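Borklow's Coroner Records Tracker, reviewed by Angus Kingi
16 April 2018

County death data is a mess, so I wanted to like this. Borklow sells the tracker to advocacy groups and small newsrooms that want to know how their local medical examiner logs identity, housing status and cause of death. It costs $30 a month. The sales page promises "full transparency." I paid for March and got something less.

The search is quick and the filters make sense. I pulled 566 records for our county in one go. Then I checked them against the paper files at the Histden office, and 19 had the gender field filled in where the original form left it blank.

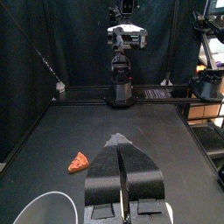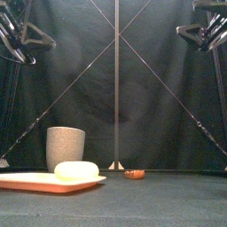 Who filled it in? Support took 12 days to tell me the software "infers missing values." That is a guess, and in this kind of work a guess can put the wrong name and pronoun on a dead person all over again. There is a switch to turn it off - three menus down, and on by default.

Exports are fine. If you already have a researcher who will check every line, it may save some typing. I canceled.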